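3.2 Starting out with very little

I went into this part of the study with a hunch, and I should own up to it. I thought the owners who had borrowed the most at the start would be the ones still trading when I came back. The Loncombe interviews spoiled that idea fairly quickly. Most of the people I talked to there had opened with savings, a bit of family money and whatever kit they could get second-hand, and they talked about that first year with a good deal of pride (and a fair amount of groaning, too).

One baker had put in £3000 of her own and told me she'd never have dared to ask a bank for it. She sold from her front room, then from a shared stall, and only took on a lease when her regulars started complaining about the queue. I heard versions of this again and again — a slow build, with each step paid for by the one before. In the survey I called this "stepping", for want of a better word, and the label has stuck.

Stepping has its costs, mind you. Owners who grew this way often turned down large orders in the early months. A caterer in Mukinport said no to a wedding for 100 guests, and she still winces when she talks about it. She didn't have the fridge space and couldn't hire a kitchen at short notice. I asked her whether a small loan would have helped and she laughed and said yes, obviously, but who was going to give her one? Kitchen equipment came up in nearly all of the food interviews, usually as the first big purchase and often as the first big argument at home.

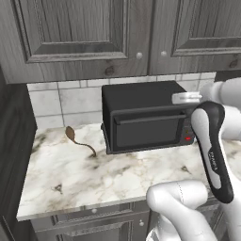

Figure 4. Black toaster oven on a marble countertop, with a white and black robotic arm (computer rendering).

3.3 Where the money came from next

The second round of money was harder to trace than the first. People remember their opening day very clearly and are much hazier on how they paid for the new van. I ended up asking owners to bring their bank statements along, if they were happy to, and we went through them together over a cup of tea. It was slow going but I'd do it the same way again.

Three sources kept turning up: profits put back in, loans from relatives, and the Mercado scheme, which lends small sums to traders who've been going for at least 6 months. The scheme's upper limit is £3000, so it's no use to anyone wanting to buy premises, but it does cover a stall deposit or a decent oven. Owners in Pillach used it far more than owners in Loncombe. I put this down mainly to word of mouth. Pillach traders share a covered market and hear each other's news all day long, while the Loncombe shops are strung out along a main road and several of the owners there had never met.

I did wonder if the gap came from something duller, such as the October closing date for applications falling in Loncombe's busiest season. Two owners said as much. I can't rule it out with the answers I have, and I'd want to look at a year with a different closing date before saying any more.

Family loans were the touchiest subject by a long way. Hardly any were written down. Some owners were paying a brother or an aunt back in cash, some were paying in free lunches, and one said she honestly couldn't remember whether the money had been a loan or a present. I've coded all of these as informal borrowing, though I know that lumps together some very different arrangements — section 4 splits out the ones with a fixed repayment date.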